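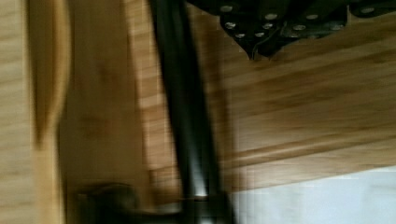
Equipment Plan and Budget for the Second Arm Station

19 Jan 2024
By Thu Ninh, Khang Đàm and Vy Hồ
Supervised by Slavica Stan
37 shares | Leave a comment

1. Purpose of the report

The Jurkivthorpe workshop has one robot arm, which is shared by three project groups. The present report sets out what a second station would cost, which items should be bought first, and which can wait until the next budget round in May. It was prepared for the department's equipment review and covers purchase, mounting and the first year of spare parts. Staff time is left out.

2. Present use

The arm is used for handling tasks near wooden furniture and panels. A small camera at the wrist supplies the close view. Our group found that images taken while the arm is moving are often blurred, and wood grain in particular loses its detail. Dark parts of the arm remain clear in the same images. The arm itself also takes up the middle of the view in some positions, and this affects how much of the work surface can be used for measurement.

Two requirements follow. The second station should have a camera with a shorter exposure time, and the camera mount should allow the viewing angle to be changed without removing the gripper. We did not test either change on the current arm, as it was booked for the greater part of the term.

3. Quotations received

Quotations were requested from two suppliers, Wimex and Alilix. Both were given the same list of parts. All amounts are in dollars and exclude tax.

Wimex camera, lens and cable: 752
Alilix camera, lens and cable: 733
Adjustable mount, made in the school shop: 37
Lamp, stand and diffuser, either supplier: 461

The Alilix camera is the cheaper of the two by a small amount. Wimex includes a spare cable and accepts returns during the first month. Sang Nông contacted both firms regarding delivery and was told that Wimex holds the camera in stock, while Alilix would order it after payment. The arm is to be bought under the department's existing purchase agreement and is listed in a separate request.

4. Recommendation

The group recommends the Wimex camera. The difference in price is less than the cost of a replacement cable, and a return period is useful for a part that has not been tried with our controller. The mount should be made before the camera arrives so that the hole spacing can be checked against the drawing.

The lamp should be treated as a second purchase. A shorter exposure will need more light, but the amount depends on where the station is placed. The space beside the window may need less than the one by the storage shelves.

5. Open questions

The controller license for a second arm has not been priced. The project called Lagos has asked to share the station, and its hours would have to be agreed before the booking sheet is changed. Slavica Stan has requested a revised table once the license cost is known.

2 comments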